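Home | Scores | Features | Fan Mail | About

Nineteen Innings in Skenine

May 23, 2023

I drove out to Skornberg to talk to a retired catcher about the longest game ever played in the Wunach League, and I stayed for lunch. He caught all 19 innings of it, and boy, does he still love to talk about it!

"My knees quit in the twelfth," he told me. "I kept squatting anyway – what else was I going to do?"

The visitors finally won by 2 runs, with most of the crowd still in their seats. I asked if he ever wanted to be taken out. "We didn't have another catcher," he said. "Ours had gone home to Jia with a bad thumb."

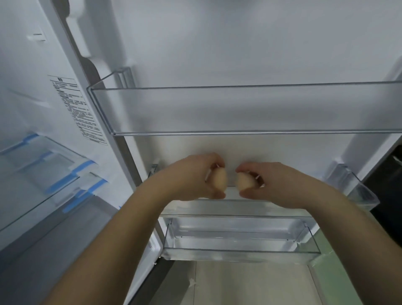 Two eggs at the fridge door.

He caught 135 games over his career and says he can't remember half of them (I believe him, he mixed up two ballparks while we talked). But that one he can call pitch by pitch. "Bottom of the sixteenth, I got a fastball right down the middle and popped it up. I still see it when I'm brushing my teeth."

These days he goes to games in Skenine with a scorebook and a bag of peanuts, and he leaves when he feels like it. "If it's tied after ten, I'm in the car."

Comments (2)

skeninefan: I was there! My dad made us stay until the last out.

lefty_glove: Great read. More old catchers please

We use cookies to keep this site running. Accept | Settings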